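About Us
Category: Our Company
Reading time: 5 min

Arkance is a small automation shop. We build and maintain handling equipment, mostly grippers and the tooling around them, and we teach robot arms to pick up everyday objects using hand-held versions of the same grippers. Our customers are commercial kitchens, packaging lines and a few university labs. There are 13 of us, including two part-timers, and we work out of one unit with a roller door that sticks in the cold.

Most company pages tell you how the firm got started. We were asked to write ours around the pad failure instead. It changed how we work more than anything else has, and customers still bring it up.

What went wrong

We had a two-finger gripper, the Fisard, running on a dish-handling cell at a customer's site. The cell took clean crockery off a rack and set it on a bench. It had been running for 34 days when a finger pad let go along its top corner during a lift. The rubber peeled back, the bowl in the grip rotated, and it came down on the edge of the bench and broke. Pieces went over the guard, which at that time stopped at chest height.

One of the customer's staff was standing on the other side. She had a cut on her forearm that needed cleaning and a dressing. She was back at work the next day. We recorded it as an injury and reported it, and we shut down every Fisard in the field that afternoon. There were six of them.

The customer's kitchen manager asked us a fair question, which was why the arm kept moving after the bowl had gone. We didn't have a good answer. The controller checked finger position at the end of each move and at no point in between. The fingers had closed a little further when the bowl left, the software read that as a firm grip, and the arm carried on to the bench and opened over nothing.

What we found

Hamish Haldane, who runs our workshop, stripped all six grippers over the following week. Four had visible wear at the pad edges. Two had pads that looked fine from the front and were lifting at the back, where you can't see without taking the finger off.

There were three causes, and all of them were ours.

The adhesive had been changed. Our usual product was out of stock, somebody ordered the nearest match, and the substitute softened in the humidity of a dish room. The change was written on a purchase order and nowhere else.

The pads were cut square. A square corner catches on rims and foot rings, and once it has caught a few hundred times it starts to lift.

Inspection was by feel. The maintenance sheet said "check pads," with a box to tick. Everyone ticked it. When Hamish asked what people were checking for, he got a different reply from each person.

What we changed

Pads are now bonded and mechanically retained, with a lip that runs under the finger block. If the adhesive fails completely, the pad stays where it is. The corners on production pads are radiused.

Finger position is read all the way through a move. If the gap changes by more than the set amount while the gripper is loaded, the arm stops and holds. This gives us more nuisance stops than customers would like, particularly with anything glossy. We have turned the threshold down once and don't plan to turn it down again.

Guards on any cell handling crockery or glass go to full height. We won't quote without them. We have lost two jobs over that.

No consumable can be swapped without a change note signed by the workshop and by whoever looks after the site. That includes adhesive, screws, rubber and cable ties.

Pad inspection has its own sheet, with photographs of pads at four stages of wear. The person checking writes down a stage number for each corner of each pad. Anything at stage three comes off that day.

The hand-held units get the same treatment as the ones on robot arms. We had been more relaxed with those, on the grounds that a person is holding them. But the recordings made with them are what the arms learn from, and a worn pad grips differently from a new one. An edge that has begun to fray goes on the sheet whether or not it has caused any trouble.
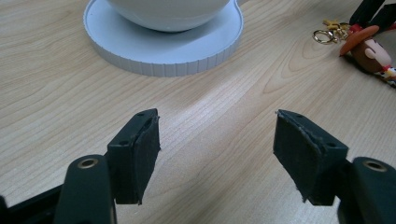
Hand-held gripper over the bench, with a bowl-and-saucer test setting ahead. Note the fraying at the upper left corner of the right-hand pad.

Where things are now

The redesigned gripper went out in November under the same name. We thought about changing it and decided that would look like hiding. We have 29 in service and have had no pad come off one. We have had one cracked finger block, found at inspection, and a batch of screws that were supplied too short. Both are written up, and customers can have the reports on request.

Our fault log is open to every customer, including the entries about other customers' sites, with names removed. Some people have told us this is bad for business. It may be. It has also meant that a site with a newly lifting pad can look up whether anyone else has seen it.

Rustad, who make our finger blocks, do their own incoming checks on the rubber and send us the results with each delivery. Clullska handles our guarding and signs off each cell before we are allowed to power it up. Neither firm reports to our sales side.

Working with us

If you have a Fisard and something looks off, stop it and ring the workshop. Don't wait for the service visit. We don't charge for a call-out where a pad is involved, and we'd sooner drive out for a bit of dried detergent than miss a lifting edge. Please leave the pad on the finger until one of us has had a look at it.

If you are thinking about buying from us, ask for the fault log before you ask for a price. Visitors are welcome at the workshop by arrangement. Closed shoes, please, and park on the street side, as the yard is used by trucks.

Page last updated Sep 8, 2026

Recent from the workshop
Pad wear stages: the printable sheet
Why we stopped quoting half-height guards
Short screws: what happened and which units were affected
Nuisance stops with glossy crockery
How to book a service visit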